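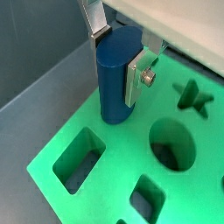
The Trenemside open day was advertised as running until four, with sausages. I arrived at ten past two and the sausages were gone, so I went to look at the robots.

Trenemside is a converted cold store at the unfashionable end of the Mekthorpe industrial estate, and the heating seems to have been specified by someone who missed the converted part. You sign in, you get a lanyard in one of two colours (mine was the lesser one), and you're walked past a kitchenette to the room where the arms live. There are 3 bays. Ours was Dagdag, named after somebody's boat.

What they do in there is collect examples. A person works the arm by hand controls, the computer records what the arm saw and how it moved, and eventually a heap of these recordings goes off to Ratham, the learning system, which is meant to get the idea. Our guide, Wilfredo Navarro, has been an operator since May and has the calm of a man who puts shapes in holes for a living. The current task is a toddler's shape sorter: green board, blue cylinder, round hole. I have a nephew who mastered this in an afternoon, though he did also eat part of the board.

Each go is called an episode, a generous word for it. Wilfredo starts with the cylinder in the fingers, wanders it across the board, lines it up and lets go. Then he resets and does it again from somewhere slightly different. The different part matters a great deal. If every example begins in the same spot, Ratham learns the spot and is useless anywhere else, a bit like me and parallel parking. They'd got to 654 episodes by the time we shuffled in, and the tally went up on a whiteboard in green marker.

I asked whether the bad ones get thrown out. Some do. A dropped cylinder that's rolled off somewhere is binned, but a fumble followed by a decent recovery is kept and tagged, the theory being that a machine that has only ever watched perfection will have no clue what to do about a near miss. I found this quite cheering.

Visitors were allowed one turn each. The controls are lighter than you expect and the lag is just enough to make you distrust your own hands. You watch the wrist camera's view on a monitor, where the round hole looks enormous and inviting right up to the point you miss it. I spent 17 attempts' worth of goodwill on what was supposed to be a single attempt, and the woman behind me in the queue started breathing through her nose. Wilfredo tagged mine "other".

Parking is free but the boom gate isn't keen on utes. The next open day hasn't been set. If you go, eat first, wear a jumper, and ask for Dagdag, as the bay beside it was having its cables redone and consisted mainly of a bloke's legs.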